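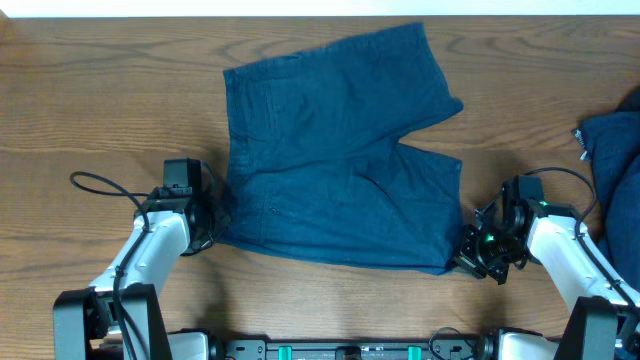

2021-01-05

Today I went with Amrit Boychuk to the open day at Skovow. I wanted to see the folding since November, when Darcy told me about it, and I was a little nervous, like before an exam.

Mélanie Carrier made the demonstration. She explained that the two arms learn from people who guide them, and that they have recorded 1,352 folds until now. Shorts are more difficult than towels, she said, for the legs do not stay together. I asked if the wood of the table disturbs the cameras — she found it a good question and wrote it down.

I stayed for 11 folds. Amrit became hungry after two and went to look for coffee. What I liked most was how slowly the arms come near to the cloth. My grandmother ironed with the same patience.

Tomorrow I must write to Mélanie and ask if I may come again.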